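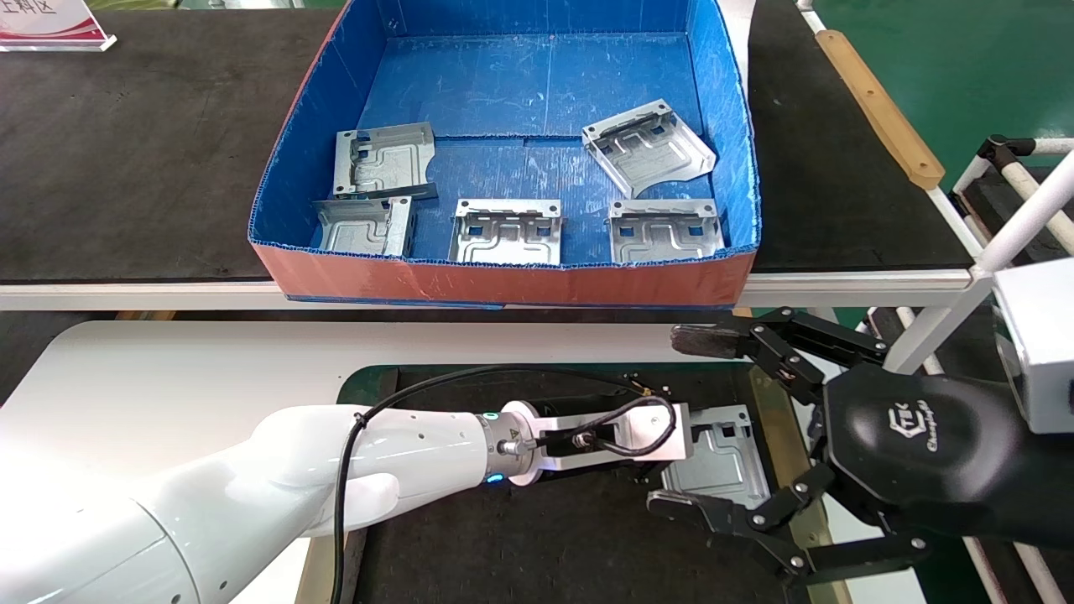 Batch cooking when one person can't have anything
Print this thread | E-mail to a friend

severine_m
Okay, so I need ideas. My husband was put on low histamine in December, which means no leftovers from the fridge, no tomatoes, no aged cheese, no vinegar. I work until 6:30 and I used to live off a big Sunday pot of chili. Now I'm cooking from scratch every night and I'm worn out (and a bit cranky, sorry Romain!). How do you all do it?

boonmee_y
Freeze it right away! I portion rice and chicken while it's still steaming, flat in bags, straight into the freezer. My sister has done it this way for 2 years and she's fine with it.

hhuet40
Please don't put steaming food in the freezer, it warms up everything next to it. Spread it on a cold tray for a few minutes first, then bag it.

boonmee_y
I have a chest freezer in the garage, Hugo, it can take it. But fine, tray.

albane_d
I'm going to disagree with both of you a little. Frozen meals made me sadder than the diet did. What saved me was eating the same boring dinner Monday to Wednesday: zucchini, potatoes, fresh turkey, olive oil, 400 degrees until the edges go brown. Takes me 40 minutes and I'm on the phone with my mom for most of it.

severine_m
Albane, does everybody eat that? My kids would riot.

albane_d
Mine put ketchup on theirs and I look away.

hhuet40
Same dinner three nights running sounds like punishment to me. Food is supposed to be something you look forward to.

albane_d
It was that or crying over a cutting board, so I'll take the turkey.

boonmee_y
Séverine, if you're anywhere near Bralham, the butcher on the corner will cut and freeze meat the same morning if you call ahead. I pick up on Thursday.

severine_m
We're over in Dodness but that's not a bad drive. I'm going to try the tray thing this weekend with plain chicken and rice, and maybe one turkey night. Does anyone have a sauce with no tomato and no lemon? He misses sauce the most.

hhuet40
Roasted red pepper, blended with a bit of the cooking water and basil. Check that he's okay with peppers first.

Print this page | E-mail this page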